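Relatório de projeto: comparação de garras e câmeras no manuseio de roupas
Disciplina de Robótica Aplicada, equipe Sketine

1. Montagem
A célula tem dois braços fixados no mesmo trilho, cada um com garra paralela e câmera no punho. Os controladores são o Stimolus (braço esquerdo) e o Grunotier (braço direito).

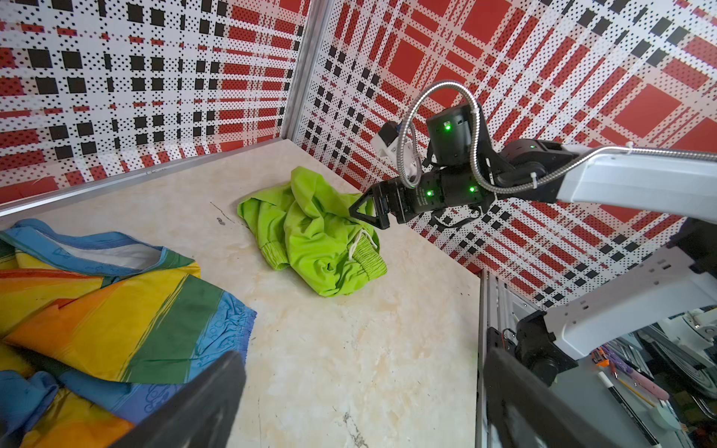 Cada controlador recebeu o mesmo programa, com 8 tentativas por peça e velocidade limitada. A força de fechamento foi mantida em 6 N.

2. Dedos
Foram testados 2 revestimentos, o liso e o acolchoado, ambos da Khoury.

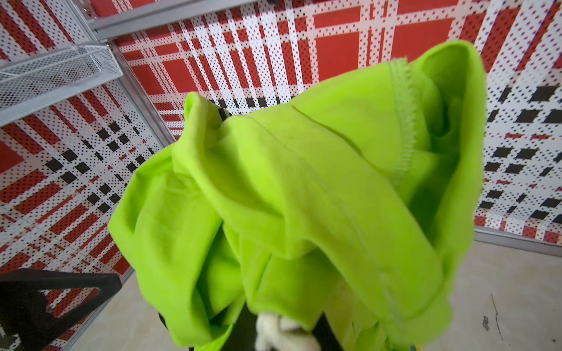 O revestimento acolchoado reduziu o escorregamento em malha grossa. O liso perdeu a peça em 4 tentativas. Com a peça suspensa, as dobras do tecido verde-limão encobrem parte do dedo branco na vista do punho, e o ponto de contato deixa de ser mensurável por essa câmera. A estimativa passou a usar a abertura informada pelo motor.

3. Procedimento
a) Calibrar as câmeras com a célula fechada.
b) Levar o braço direito à peça verde e o esquerdo ao tecido listrado.

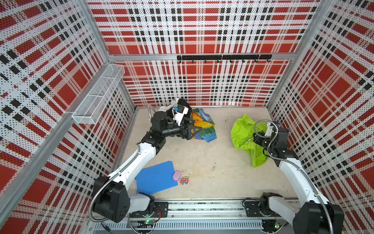 c) Registrar abertura, corrente e tempo de ciclo.
d) Repetir com os controladores trocados.

4. Câmera fixa
A vista superior separou melhor as peças de cores diferentes, mas não resolve a altura das dobras. A latência foi maior no Grunotier.

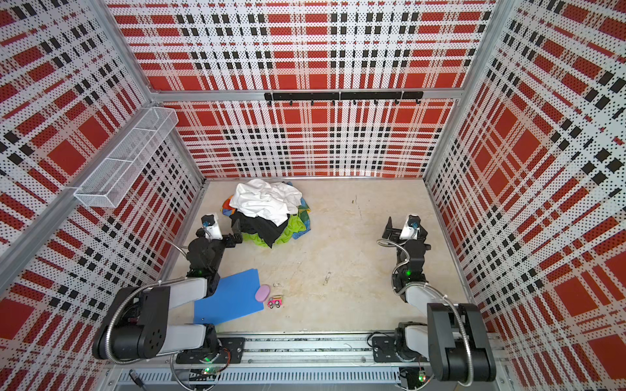 Figura 4. Vista superior da célula, com as roupas empilhadas ao fundo, à esquerda.

Falta repetir a série com o revestimento liso no braço direito.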